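Do You Need to Sort the Junk Drawer?

23/05/2022

Every spring the decluttering people come back, and every spring I read them with one eyebrow up. This year it's an app called Fanstead. You enter every item you own, it gives each one a "use score," and whatever lands on zero is supposed to leave the house. My neighbor Hervé Bodin signed up in November and he has been after me to try it ever since.

Hervé says he has logged 950 items. I asked how many of them he had gotten rid of and he said 41, and then he said the logging was the valuable part. Maybe it is. He spent most of a winter typing "spatula, black" into a phone, and his garage looks to me the way it did before.

My trouble with all these systems is that they treat not using a thing as proof you don't need it. I haven't used my fire extinguisher either. I own a little hex key for a bed frame, and I touch it once every few years when we move the bed, and if I threw it out I would spend an evening driving to a hardware store and guessing at sizes. Fanstead would score that key a zero. So would the woman who wrote the book with the baskets on the cover, which my sister gave me and which is now, yes, clutter.

Then there's the money side. The free version of the app stops at 400 items. That's a funny number to pick if you believe people should own less. And there's a shop tab, where you can buy bins. I have never seen a tidying method that didn't end in somebody selling me a bin.

I did run one small test, to be fair to Hervé. I emptied the kitchen junk drawer and gave myself 30 minutes. I threw out dead batteries, two dried-up pens and the takeout menus from a place that closed. I kept the tape, the string, the birthday candles and the flashlight. It took almost the whole half hour and the drawer does close better now. I didn't need an account for it.

My friend Kuo-hua Leung thinks I'm being unfair, and that some people need a score on a screen before they can let go of a waffle iron. Could be. She has moved four times in ten years and has had more practice than I have. I'd still like to hear from somebody who has kept up one of these systems for longer than a year.

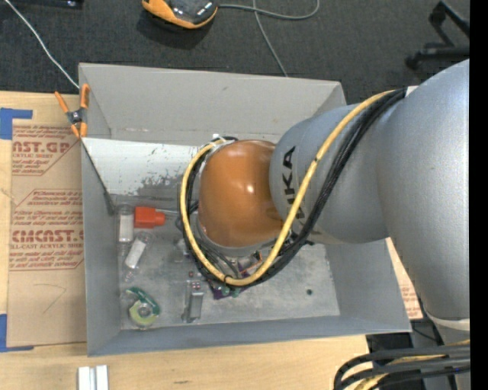 If that's you, leave a comment and tell me what happened to the stuff that scored a zero. I'd also like to know if you ended up buying any of it again. Hervé has already replaced a can opener.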